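The Arm in the Workshop on Thambiah Street

1. February

My neighbor had the key to the shared workshop, and in February he gave me a copy, because he was tired of opening the door for me at night. He taught physics once. Now he built things which his wife did not want in the apartment.

We had paid 2,836 for the arm, together, from a factory that was closing in Wurnik. For my part of the money I could have bought a good bicycle and also a bad car. My neighbor said that an arm is better than a car, for it stays where you put it. We bolted it to the table and it stayed.

The controller came from Omeck and the manual was translated by someone like me, a person who knows all the words but not always their order. "Do not be between the arm and its intention." I liked this sentence very much. I wrote it on paper and hung it over the sink.

2. The plug

My neighbor wanted the arm to push a plug into a power strip. I asked him why a plug. He said that his mother lived alone in Plindetti, that her fingers were stiff, and that each evening she had to plug in her lamp behind the sofa. I said we could buy her a lamp with a long cord. He did not answer me for the rest of the evening.

So we worked on the plug. On the first nights the gripper came down beside the holes and pushed, and the strip ran away from it over the mat like a fish. I wrote every try in my notebook. At try 163 I stopped being polite to the machine.

"It needs somebody to hold the other side," said my neighbor.

He put on his navy sweater and stood at the right of the table. One hand he laid on top of the strip, very near to the black fingers, and with the other hand he held the end from below. I had my thumb on the stop button. The blue light was on. I thought about the sentence over the sink.
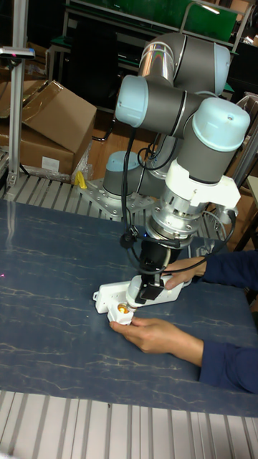
3. What she said

On 17 Mar 2023 he telephoned his mother and told her everything: the arm, the factory, the money. She listened for nearly 20 minutes. Then she asked to speak with me.

"Is he eating?" she said.

I told her that he was eating.

"And this machine, it cannot do the plug alone?"

"Not yet," I said. "He holds the strip for it."

She was quiet, and I heard a spoon go around in a cup.

"Then let him come and hold mine," she said. "The bus takes 4 hours."

I gave the telephone back to him. He took his coat and went out to the yard to talk, and I swept the floor under the table, where it was already clean.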